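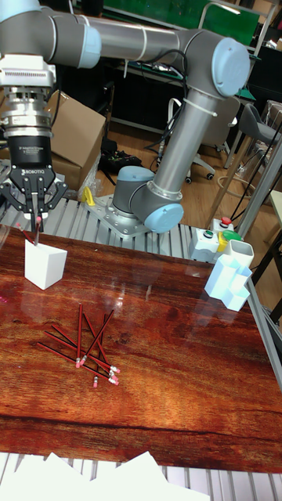
Chapter 2
Writing Things Down: Notes, Lists and Drafts

Before you start. One notebook, any size. Something to write with. A timer if you have one, the wall clock if not.

Most people write every day and never call it writing. Shopping lists. A message on the fridge. The back of an envelope with a phone number and no name. This chapter starts there, with the small stuff, and gets to full paragraphs by section 2.4.

2.1 Notes for yourself

A note for yourself can be ugly. Half words are fine. Arrows fine. The only test is whether you can read it next week. Try it now: 10 minutes, write down everything you did yesterday, no full sentences. Then close the notebook.

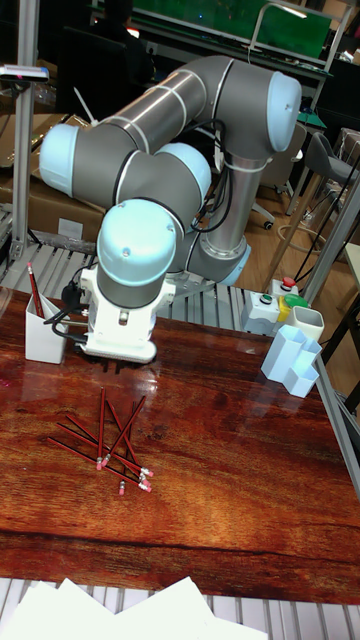
Figure 2.1. Arm above a wood-grain tabletop.

Open it again tomorrow. Mark every line you can't make sense of. Usually it's the verbs that went missing. "Murín, bus, late" could be a bus that was late, or you, or the whole town. Add one verb to each bad line and read it agian.

2.2 Notes for other people

Different job. The reader wasn't there. Look at these two, both left for a coworker at the Damero bakery:

Oven thing again. Call him.

Left oven won't go past 300. Call Rutach Repair before noon, ask for the night rate.

Second one is longer and saves a phone call. Who, what, by when. Put the action near the front if it's urgent, and put the number in figures so it can be found fast.

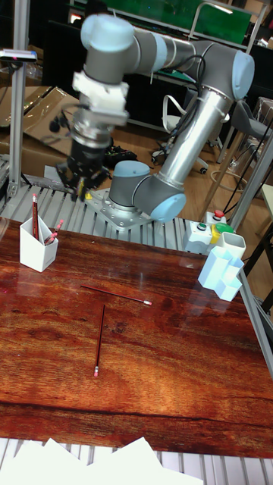

Length matters too. The Damero note above is short enough to read standing up. Past five lines people skim, so break it up or move the details to the back of the page.

2.3 From list to draft

Take your list from 2.1. Pick the line you'd most like to talk about. Write 74 words on it, no more. Odd number, yes, it makes you count, and counting makes you cut. The students' drafts in the Flosadex Reader (see August, pages at the back) were all done this way and some of them are very good.

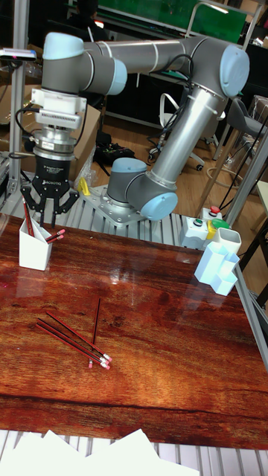

Then cross out the first sentence. Read what's left out loud. If it still makes sense the first sentence was only warming up, leave it out. If it doesnt, put it back but shorter. Keep both versions, you'll need them for the exercises in 2.4.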